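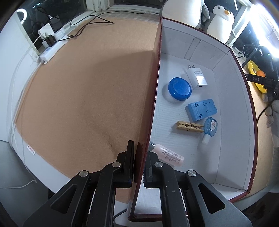
Hello all, and thanks to Zinhle for getting this one going again. I've been doing the odds-and-ends box at ours this week and it has set me thinking about what we mean by "small stuff", as I don't believe any two people on this list mean the same thing by it. I had the big box down on the carpet under the window last night, the one that's dark red along the top and white inside, and what was in it? A USB charger, a round blue lid with no pot to its name, a clothes peg, a correction tape and a pale pink bottle of lotion, plus a light blue plastic holder with slots in it that I can't place at all. If anyone knows what has slots and a little clip sticking out, do write in!

Anyway, to Zinhle's question:

On Friday, Zinhle Le Roux wrote:
> Those of you who keep one big box for the bits that
> have no home, do you sort it as you go or wait till
> it's full? I've tried Ambros's way with the margarine
> tubs inside and I now have 44 things in tubs and still
> can't find the scissors. Also, is it worth keeping
> chargers when you don't know what they belong to?
> My sister says bin the lot and I nearly fell out
> with her over it.
> Zinhle

I'm a waiter-till-it's-full, I'm afraid. I did try the tubs after Ambros wrote about them in April, but I found I only moved the muddle into smaller muddles, and then you've got the lids to look after as well (see blue lid, previous paragraph). What I do now is keep everything in one layer. Once things start lying on top of each other it's time to have it all out. A wide box is much better for this than a deep one, and a pale inside helps no end – I had a brown one for years and lost every hair grip I owned in it.

On chargers, keep them, I say, but only the ones that work. I plug each one in at the wall with my phone on the end and give it a few minutes. Anything that does nothing goes in the bag for the electricals bank behind Girley's, and I don't let myself bring it back indoors "just in case". The working ones get a bit of masking tape with the room written on. Cables are another matter and I'm not starting on cables tonight.

Pegs go straight back to the peg bag. I don't know how they get into the house in the first place, but I find 2 or 3 every time.

Ayantu, did you ever get your drawer dividers from Stonska? You said they were out of the narrow ones. I'd be glad to know if they're any good before I spend money, as ours is an awkward drawer and the last set slid about every time I opened it.

Off to see if that lid fits the sugar tub.

Etenesh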